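Visual odometry drops out over patterned tablecloths

Posted 18/07/2022 by holby_rig

I'm running the Jirden tracker on wrist video from a hand-held gripper, then replaying the recovered path through the Salian planner. Over plain desks it's fine. Over a striped cloth the pose slides along the stripes whenever the gripper moves parallel to them. In 17 clips I get 12 with visible drift. IMU is fused, bias calibrated at start-up. Feature cap is 600 per image. Is there a setting I've missed?

tern_loop wrote:
Aperture problem. A long straight edge constrains motion across it and tells you almost nothing along it. Your corner detector is probably taking weak responses on the stripes and matching them to the neighbouring stripe. Raise the corner threshold and look at where the surviving points sit.

kerbside wrote:
Disagree that it's the cloth. I'd look at the fingers first. They fill a fair part of the bottom of each image and they don't move relative to the lens, so every feature on them votes for zero motion. Did you mask them?

holby_rig wrote:
Masked, yes. One static polygon, drawn with the fingers open.

kerbside wrote:
Then it's wrong whenever they close. Key the mask to the gripper width. Witham's calibration script writes one mask per width step and it took me an afternoon to port.

holby_rig wrote:
Tried it. Nine of the 12 bad clips still drift. Three are clean now, so thanks for that much.

tern_loop wrote:
Which leaves the cloth.

kerbside wrote:
Or the second gripper. If you're recording two-handed, the other one wanders in from the side and carries its own features. RANSAC copes when it's small in view. Close to the lens it can win the vote.

ostler9 wrote:
You can both be right. Plot the inliers by region before changing anything else: cloth, objects, wall, other gripper. I had a similar set where most of the inliers sat on the near part of the cloth, and the things at the back of the table, which had perfectly good texture, got a handful. Turn on grid bucketing so each cell has its own quota. The default picks the strongest responses globally and they clump.

tern_loop wrote:
Bucketing helps, but it will also force points onto a blank wall. Set a minimum response per cell or you'll be tracking sensor noise.

holby_rig wrote:
Plotted it. Worst clip is mostly cloth inliers, with a small cluster on the other gripper. Bucketing on, minimum response set, second mask added for the right edge. Drift along the stripes is down a lot but it hasn't gone. Plates are useless for features, as expected – smooth plastic, and the highlights in the glossy bowl move with the viewpoint.

ostler9 wrote:
Reject the highlights by saturation before matching. For the rest, do a slow mapping pass over the whole table first and localise against that map. Printed packaging and the light switch make decent anchors.

kerbside wrote:
A mapping pass only works if the objects stay put, and the plates are what's being picked up. I'd keep the map to the wall and the back of the table.

holby_rig wrote:
Fair. Will map the background only and rerun the nine. Still from one of them attached so you can judge the texture for yourselves.

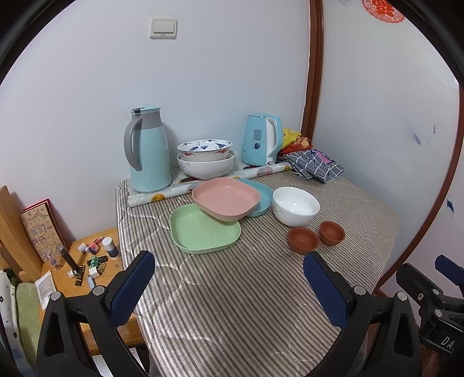
Wrist view, striped cloth and stacked plates, second gripper at right edge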